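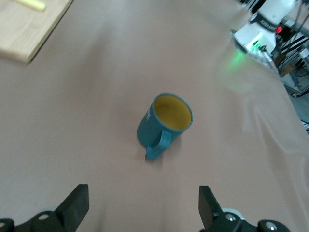 # Domano table cell: two-arm unit for light chores

The Domano is a bench-mounted pair of arms sold by Zillard for trial work in kitchens, canteens and small assembly shops. It is meant for sites that want to find out which of their small handling jobs a machine can take on today. It is supplied as a kit of arms, grippers, cameras, controller and software licence. The table is not included.

Page last revised Friday, May 20, 2022. Earlier copies list the old gripper tips, withdrawn in April.

## What it can do now

Buyers mostly ask the same thing: can it clear up after people? In part. The cell will pick up a single cup from an open surface, turn it and set it down. It will move a board, shift cutlery to a tray and put light parts into bins. It does these jobs slowly, and it needs the items spaced apart.

Jobs are graded by how often they finish without a person stepping in. Over 628 runs at our Skiltholm workshop:

| Job | Grade | Notes |
|---|---|---|
| Cup, upright, moved to a marked spot | A | Handle position does not matter |
| Cup, turned and placed on a rack | B | Fails on thick handles |
| Fork or spoon to tray | B | Flat items may need a second try |
| Parts sorted into two bins | A | Parts over 32 mm only |
| Wiping a flat surface | C | Misses edges |
| Folding cloth | Not graded | Do not buy the cell for this |
| Washing by hand | Not supported | Arms are not sealed |

Grade A means the job can be left to run with someone in the building. Grade B means someone in the room. Grade C is for development work.

## Fingers and grip

Each arm carries a two-finger parallel gripper with flat tips. Grip force is set in software and held constant through the move. The default suits ceramic and hard plastic. Thin glass should be tested with the force at its lowest setting, and stemmed glasses should be left out altogether.
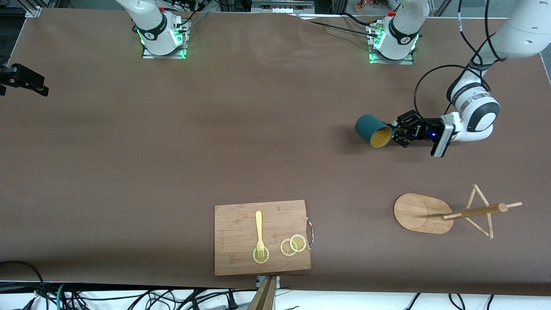 **Does a cup have to be emptied before the arm handles it?**

It does. The cell has no means of judging how full a cup is, and most of the taught moves tip the cup on its side at some point. Empty cups by hand first. Food left on boards and plates should be scraped off as well if those items are to be moved.

## Teaching a job

Jobs are taught by showing. An operator guides the arms through the task and the controller records the joint positions along with the camera views. A simple pick and place usually needs 54 recordings before it is worth grading. A job with a change of grip can need 300. Vary the starting position of the item between recordings, or the cell will learn one spot and little else.

A new cup of similar size does not need new recordings. A change of table covering sometimes does, particularly from plain to patterned. Shiny surfaces cause trouble under strip lighting and should be covered with something matt.

## Installation

- Fix both arm bases to the same table. Bases on separate tables drift apart and the calibration will not hold.
- Use the metal mounting plates supplied. Longer bolts are available for thick tops.
- Leave slack in the cables at the wrist and check it with the arm at full reach.
- Keep loose cloth clear of the fingers. A fold caught in the grip will be lifted along with the item.
- Recalibrate the wrist cameras after any knock.

The cell is not guarded. A risk assessment for the finished installation is the buyer's duty, and in a shop-floor setting this will normally lead to a fence or a light curtain.

## Options

**Rudd tips.** Soft finger covers for rounded or slippery items. They improve the cup rack job and make the fork job worse. Sold in pairs.

**Overhead camera.** Recommended for any job where one arm blocks the other arm's view.

**Tray set.** Shallow trays with marked positions, used for the graded jobs in the table.

## Limits worth knowing before ordering

The cell does not load dishwashers. Several buyers have tried; the lower rack is within reach on some layouts, but the door and the pull-out rack have to be worked by a person. It does not chop, peel or pour. It cannot open cupboards with hidden catches. At present a person clears a table faster by a wide margin, and the unit should not be costed on labour saved in a kitchen. Repeated sorting of small parts is the one use where trial sites have kept it running through a full shift.

Trial hire is available from Skiltholm with the tray set included. Rudd tips are charged separately and cannot be returned once fitted.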